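May 26, 2022

Getting rid of the pause

I spent most of this month on one bug, and since the fix ended up being small I want to write it up before I forget how I got there.

The setup at Sastlow has more than one arm working over the same table. Each arm has its own controller, and a planner on a separate machine sends out short chunks of trajectory. The planner is called Prasero. I didn't name it. It looks at the wrist camera images, works out where the gripper should go next, and sends 12 waypoints at a time. The controller interpolates between them.

The problem was a pause. Every so often an arm would stop partway through a reach, sit there, and then carry on as if nothing had happened. No error, no fault light, nothing in the controller log.

My first guess was the network. I logged round trip times overnight and they were fine. My second guess was the camera driver, because it had caused trouble before. Frames were coming in at 30 per second with no drops, so I crossed that off too.

What I should have done first was put everything on one clock. Each process was stamping its messages when it wrote them to disk, and the disk writes were batched. Once I changed the stamps to the moment of capture, the plot was easy to read. The planner normally took 80 ms to return a chunk. During a pause it took almost 400.

The slow calls all lined up with the collision check. When two arms were close enough, the checker dropped its cached distances and rebuilt the whole model of the workspace, including the table and the posts, which never move. I split the model in two. The fixed part is now built once at startup, and only the arms get updated.
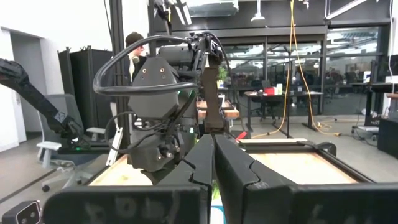 View from the wrist camera, with the other arms across the table.

The second change was on the controller side. It used to wait for a full new chunk before dropping the old one. Now it blends from whichever waypoint it has reached, and if the next chunk is late it slows down along the old path – no hard stop.

I haven't seen a pause since, but I've only run the short tasks. The longer ones use the Rezende grasp code, which makes its own calls to the checker, and I haven't touched that yet. It also still stamps its logs the old way.

In June I want to move the same build over to the Sterkdale cell. The calibration files there are in a different format, so the converter comes first.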